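Looking after the two-arm cell

12/1/22

I said in August that I would write up how we look after the two-arm cell at Lisutus, and then I didn't. Zhenhua Bai started with us a few weeks ago and has been asking me the same things I asked when I started, so I am putting it down now while the questions are fresh.

The cell is a white table against a white panelled wall, with two black arms working over it from either side. The job at the moment is packing: fruit and veg into a fabric shopping bag with a zip. We call the whole cell Rornelik, after the folder the first scripts were kept in, and the name has stuck to the hardware as well.

The morning check takes me 15 minutes if nothing is wrong. I start with the power off and my hands on the fingers. Each finger gets a gentle push sideways. If it moves at all, the screws at the root have backed out and need doing up before anything else. We use the middle strength of threadlocker. The strong one was tried once by me and I had to drill out a screw.

Then I wipe the gripping faces with a cloth and a little alcohol. Lemons are worse than you would think for this. The oil from the skin builds up into a film and the grip starts to slide. Cucumbers mostly leave water behind.

After that the power goes on and both grippers are opened and closed fully, one at a time, with the arms well up from the table. I listen more than I look. A dry squeak from the left one at the end of its travel means the slide wants grease, and it wants it today, whatever the schedule says. 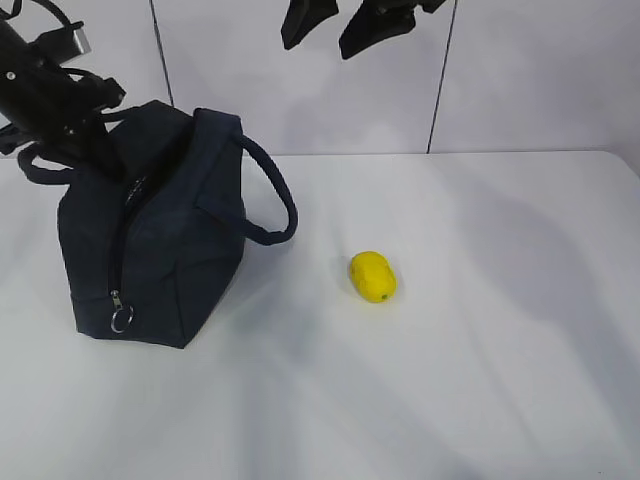

The bag is the part that takes the most patience. A rigid box stays where you put it and a bag doesn't. The body slumps, the handles flop about, and the mouth closes up if you let it. We keep one bag in use and one spare, both dark navy, and I would not choose that colour again. Black grippers over a navy bag are hard to make out on a monitor, and I have stopped a run more than once thinking a finger had hooked a handle when it was nowhere near.

Setting the bag out goes like this. Stand it upright on the left of the table. Push the base out square from the inside with your fist. Open the zip all the way and check the pull is hanging free on the outside. Pull the handles outwards so that they hang down the sides and not over the mouth. Then leave it alone. Leonor Pinheiro will tell you I fuss with it for too long, and she is right, but a handle across the opening is the most common fault we have. Of the last 50 stops in the logbook, nine were put down to it -- more than any other single cause.

Cables are next. The right arm has its cables slung underneath in loops, and they need enough slack for the wrist to turn fully without pulling, but not so much that they drag across the table and take the fruit with them. There is no number for this. I drive the arm slowly to its furthest reach and watch the lowest loop all the way there and all the way back. If it touches the table anywhere, I take up a bit at the clip nearest the elbow. Don't tighten the clip near the wrist. That was done before I arrived, and the cable had broken inside its jacket, which took Antunes two days to find. They charged us fairly for it, I should say.
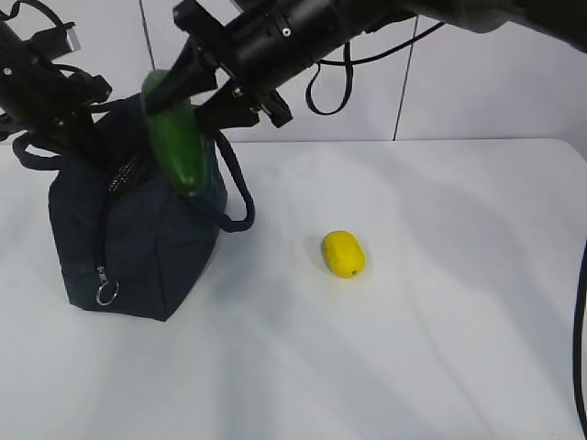 Grip force is set per item in a plain text file, and the file is the first place to look if something is being dropped or bruised. The cucumber needed the most changes. It is smooth and long, and if it is held too near one end it swings. We now take it close to the top and lower it upright, slowly for the last stretch, and open the fingers only as far as needed. If you open them wide at that point they catch the lining. The lemon was easy by comparison and I haven't touched its line in the file for months.

Our run counter is at 397 since the fingers on the right arm were last changed. I don't have a fixed life for them. I take them off when the faces look shiny, and I keep a pair in the drawer ready. The replacements come from Seto and fit without any filing, which the previous ones did not.

One more thing for Zhenhua, as it came up this week. If you change fingers on one side, redo the zero for that gripper before you run anything, even if the new pair looks identical. Close it fully, press zero, open it, close it again and read the value. If it doesn't come back to nought, there is dirt on the slide. Clean it and go again.

I still have to write up the emergency stop test and the cable spares list. The part numbers are on the inside of the cupboard door until I do.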